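第四章 网布办公椅：坐垫、挂包与椅下线缆

4.1 适用范围

本章讲的是网布靠背、带扶手、五爪脚轮底座的办公椅，以及使用者自己往椅子上加的东西：坐垫、挂在靠背上的包、椅子周围地上的电线。椅子本身的组装见第三章，桌面升降见第六章。

先说明一下态度。办公椅的配件说明书通常写得很满，什么“久坐不累”“贴合脊柱曲线”，编写本章时我们把手头能找到的几份都读了一遍，能照着做的内容很少，大部分是形容词。所以本章只写可以动手检查的事。凡是我们没有办法在办公室里验证的说法，一律注明“厂家称”，读者信不信自便。

本章初稿由 Piroska Kerekes 写成，Rogério Trindade 改过线缆部分，Jailson Amaral 对坐垫一节提了反对意见，他的意见保留在 4.3 的注里。

4.2 加任何东西之前，先把空椅子调好

很多人觉得椅子不舒服，第一反应是买坐垫。我们的建议是先别买。椅子高度不对，垫什么都白搭，而且垫子会把不对的高度变得更难看出来。

1. 把椅面上的东西全部拿掉，包括坐垫、外套、靠枕。靠背上挂的包也取下来。

2. 把椅子推到一块没有电线的平地上。五个脚轮都应着地。用手按椅面四周，听有没有咔哒声。有声音，先回第三章检查气杆和底盘螺丝，不要继续往下做。

3. 坐到底，让臀部碰到靠背下沿。双脚平放。

4. 调高度。膝盖弯曲大致成直角就可以停手了。网上流传的各种精确角度，我们没有发现谁真的能坐出来并保持到午饭后。

5. 调扶手。肩膀放松，手肘自然下垂，扶手刚好托住前臂。左右要一样高。扶手松动、能左右晃的，记下来报修。

6. 保持这个设置坐满一个下午，再决定要不要加坐垫。

注：第 6 步经常被跳过。试坐五分钟得出的结论基本没有参考价值，在商店里试椅子也是同样的道理。

注：靠背后仰锁定的手柄位置各型号不同。Tusano 的纸质说明把手柄画在左侧，可我们收到的一批装在右侧。以手上的椅子为准，别以图为准。

小心：调高度时不要把手伸到椅面底下摸索机构。手柄在哪里，先弯腰看清楚再坐。

4.3 坐垫

坐垫的作用有限：改变椅面的软硬，顺带抬高坐姿。至于能不能“矫正姿势”，厂家称可以，我们不评论，也不建议以此为理由报销。

选之前要看的：

底面是否防滑。用手掌压住坐垫往前推，如果垫子跟着手走，坐上去也会走。

厚度。太厚的坐垫会让扶手相对变低，等于把 4.2 第 5 步的工夫作废。

尺寸。坐垫比椅面宽，两侧会顶到扶手支架；比椅面长，前沿会压到膝盖后面。

有没有标签。标签上一般写着面料和洗涤方法。有些人一拿到手就剪掉，过后又来问能不能机洗，这个问题我们回答不了。

安放步骤：

1. 擦净椅面。网布椅面用软刷，织物椅面用吸尘器的小吸头。

2. 把坐垫放上去，后沿贴紧靠背。有标签的一侧朝哪边没有规定，露在外面方便查看就好。

3. 有绑带的，从椅面下方绕过扣好。绑带不得碰到高度手柄，也不得垂到脚轮附近。

4. 坐上去，左右转动椅子，站起来，再看坐垫有没有移位。移位明显的，换防滑底的垫子，或者干脆不用。

5. 重新做 4.2 的第 4 步和第 5 步。椅子要降下来，降多少取决于垫子被压扁之后的厚度，包装上印的那个数字参考意义不大。

注（Jailson Amaral）：我仍然认为大多数人用不着坐垫。我自己用了一个 Pandura 的垫子，前两周觉得很好，后来某个周一把它忘在家里，一整天没有察觉。这不能证明垫子没用，但至少说明我当初觉得的“很好”不太可靠。

注：凝胶垫和记忆棉垫的对比我们没有做。市面上的对比文章我们看过一些，写文章的和卖垫子的常常是同一家，所以这里不转述。

小心：不要叠放两个坐垫。叠起来以后重心变高，上面那个会滑，从侧面起身时尤其明显。

4.4 靠背上的挂包

严格说来，办公椅的靠背并不是为挂东西设计的。网布绷在边框上，受力方向是向后，由人的背来压；挂包是把重量吊在上沿，向下拉。厂家的说明书里对此只字不提，大概是不想承担责任。但人人都在挂，所以我们还是写几条。

可以挂的：空的布袋、薄外套、装了几张纸的文件袋。

不宜挂的：笔记本电脑、水壶、充电宝、任何带尖角或金属扣的包。

挂法：

1. 包先清空，至少把硬物取出来。

2. 把包搭在靠背上沿，让重量由边框承担。别把挂绳钩进网眼。网眼一旦被撑开就不会自己复原，至于那些声称“高弹自恢复”的网布，我们手里有一把，撑开的洞还在。

3. 包顶部如果有小提环，让它朝上露着，取用时提这个环，不要拽着包身往外扯。

4. 从侧面看一眼，包的下沿不应压到坐垫，也不应落到人的腰部与靠背之间。

5. 人坐上去往后靠，再起身，观察椅子有没有后倾的趋势。轻的人、重的包、椅子又没锁后仰，三样凑在一起时最容易往后翻。
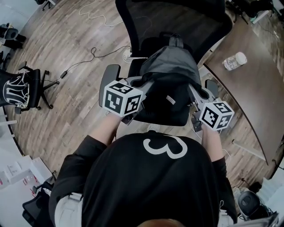 再说包与网布之间的摩擦。深色网布上的起毛往往先出现在上沿，就是包搭着的地方，所以每次收拾工位时最好把包拿下来，换个位置或者收进柜子。Holanda 那边的办公室给每个工位配了挂钩，装在桌板下面，据 Jucélia Amaral 说，钩子用的人不多，包还是在椅背上。我们对“提供了挂钩，大家就会用”这种想法持保留态度，但挂钩便宜，装了也没坏处。

注：有印花的靠背更要当心。印花图案磨掉以后补不了，也没有哪家的保修会管。

4.5 椅子周围的线缆

这一节比前面几节都重要。坐垫放歪了，顶多坐着难受；脚轮压过电线，外皮破了，从外面往往看不出来。

常见的有三类东西落在椅子旁边：细的数据线或充电线、较粗的电源线、电源适配器和插线板。它们最初可能都在桌子底下，椅子一天来回推几次，线就一点一点被带到了过道上。

4.5.1 检查

1. 椅子上的人先起身。把椅子连同旁边的空椅子一起推开，露出地面。

2. 找到每根线的两头。只找到一头的，不要拔，也不要扯，顺着慢慢理。

3. 看外皮。有压扁、发白、裂口的，从插座一端断电，换掉。不要用胶带裹一裹接着用。我们知道大家会裹，所以专门写在这里。

4. 看适配器。适配器放在地上时，上面不能盖东西，旁边不能贴着坐垫或衣物。

5. 看插线板。插头应当插到底，没有露出金属片。插线板离脚轮的活动范围太近的，移开。

6. 白色细线在浅色地面上不显眼，黑线在深色地面上也一样。别指望靠颜色提醒人，还是要收起来。

注：检查时不要光靠眼睛扫一遍。站着看，灰褐色的木纹地板会把细线藏得很好，蹲下来看才清楚。

4.5.2 整理

1. 把多余的长度盘成松的圈，直径不要太小，用魔术贴扎带固定。扎带不要勒紧。不要用金属扎丝。

2. 线圈挂到桌板下面，或者放进线槽，不要留在地上。一圈线放在地上，脚和脚轮都容易带起来。

3. 插线板固定在桌腿内侧或桌板背面。固定不了的，靠墙放，开口朝向桌子一侧。

4. 确实需要横过通道的线，用地面护线槽盖住。护线槽两头要贴平。Trultance 的自粘护线槽我们用过，厂家称可以反复粘贴，我们揭过一次就不粘了。

5. 把椅子推回原位，前后左右各推一遍，听声音，看有没有轮子压到东西。

6. 检查脚轮轴上有没有缠着的头发和线头。有就用小剪刀挑出来，先把椅子放倒再剪。

小心：电源线在通电时不要从中间用力拉。要挪插线板，先关掉上面的开关，再拔设备，最后挪。

小心：木纹地板拼缝之间容易卡住细线，脚轮一过就会压伤。线顺着拼缝放看起来整齐，照样会被压。

4.5.3 关于“理线神器”

理线盒、理线管、理线夹，种类很多。我们的看法是，盒子最容易让人误以为问题解决了：盖子一合，里面照旧是一团，只是热量也一起关在里面。用盒子可以，买两侧有开口的，每次挪工位时打开看一眼。理线管适合不常改动的线，常插常拔的线塞进去以后，下一次拔的时候大家会连管子一起扔掉。

最便宜的做法还是把用不着的线收走。每次清理，从地上收起来的东西里总有一部分根本没有接任何设备，连谁放的都问不出来。这样的线贴上标签，放进公用抽屉，过了期限没有人领就并入备件。

4.6 两把椅子并排时

工位紧的地方，两把椅子常常挨着放，五爪底座的脚互相卡住，一推另一把也跟着走。处理方法：

1. 两把椅子都降到能塞进桌下的高度。扶手碰到桌沿的，先降扶手。

2. 把底座错开，让一把的爪伸进另一把两爪之间的空当，推的时候先退外侧那把。

3. 椅子之间的地面不放插线板，也不放适配器。

4. 两把椅子的靠背都挂了包的，取下一个。

注：Bo-ram Lim 建议在地上贴胶带标出每把椅子的停放位置。我们试了，胶带在，椅子不在。这条建议留作备选，有耐心的部门可以再试。

4.7 清洁

网布靠背：软刷顺着纹路刷，再用拧干的布擦。不要喷洒清洁剂后用力搓，泡沫进了网眼很难弄出来。

坐垫：看标签。标签没了的，按不可机洗处理，外套能拆就拆下来手洗，阴干。

扶手：湿布擦一遍，干布再擦一遍。扶手表面发粘多半是材料老化，擦不掉，别再加大清洁剂的用量了。

地面：先收线，再扫，再拖。拖布经过插线板附近时要拧到不滴水。

厂家推荐的专用清洁剂我们买过一瓶，与加了少许洗洁精的温水相比，看不出差别，味道倒是更重。

4.8 常见问题的处理

坐着坐着慢慢往下沉：气杆漏气。坐垫解决不了。报修。

转动时有摩擦声：先查脚轮有没有缠线，再查坐垫绑带有没有垂下来。两样都没有，查底盘。

椅子总往一边跑：地面不平，或者某个脚轮被卡住。把椅子转半圈再看，方向跟着变，是椅子的问题；方向不变，是地面的问题。

靠背上沿变形：把包取下来，过几天再看。没有恢复就填报修单，备注里写清楚挂过什么。别写“正常使用”，看单子的人不信。

插头发热：停用，关插线板，等凉了再拔。不要换一个孔接着插。

坐垫往前滑：看底面有没有灰，擦净再试。还滑就换。双面胶会在椅面留下痕迹，不要用。

4.9 检查记录

记录表放在每个房间的门后，每次做完 4.5.1 后填写。表上只有四栏：日期、哪把椅子、发现了什么、处理了没有。曾经有人提议加上评分，被否掉了，打分的结果必然是全部满分。

填写时写具体的情况。“线缆正常”这样的写法等于没写；“黑色电源线靠椅子左侧，外皮完好，已收到桌下”才有用。坐垫和挂包不必每次记录，有损坏时写上就行。

七月的记录请在换表前交给 Rogério Trindade。椅子需要报修的，另填第三章末尾的单子，两张表不能互相代替。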